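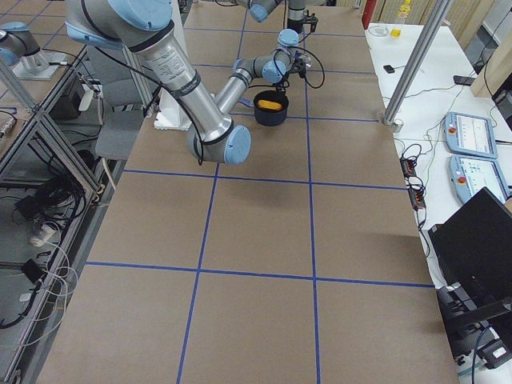 Eteo Opens Dernusdale Manipulation Lab to Visitors

DERNUSDALE, Apr 17, 2021 - Eteo held an open day at its Dernusdale manipulation lab for 18 visitors from kitchen equipment makers, parts suppliers and local technical schools. The program covered Nemen, the company's two-arm handling cell, and Min, the software that plans and logs its motions.

Visitors were shown tabletop handling of household items on a surface marked off with blue tape. The tape lines give operators a common reference for placing items. An operator calls out a cell, the item is set down there, and the position is entered in the log before the arm moves.

"The table is a cheap part of the system and we change it often," said Tapio Hakala, head of the lab. "Paper and tape can be replaced between sessions. The arms stay bolted down and keep their calibration."

Each arm has its own teach pendant with an emergency stop. Visitors stood behind a floor line while the arms were powered.

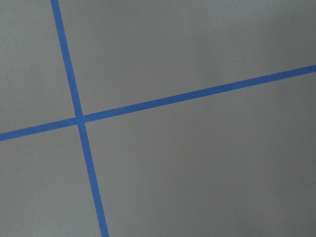

Tape crossing on the work surface, wrist camera view.

Min uses wrist camera views to check the position of the arm against the tape crossings. According to Eteo, the check is run at the start of each session and repeated after every 200 handling cycles. If the result is out of tolerance, the cell stops and an operator repeats the calibration by hand.

The second part of the program dealt with cookware. Glass lids are hard to handle because depth sensing is unreliable on clear material and the metal rim throws highlights that shift with the viewing angle.
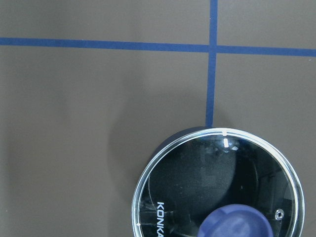

Wulan Khoo, who leads software work on Min, said the current release looks for the rim first and the knob second, then picks a grasp on the knob. The item set used for testing now holds 148 household objects, up from the set in use in March. Lids, cups and small containers make up the largest group.

Eteo plans to complete 2,000 logged cycles with the present item set before making changes to the gripper fingers. Results will be shared with firms that took part in the open day.

Requests for a visit to the Dernusdale lab can be sent to the Eteo press office. Groups are limited to 18 people.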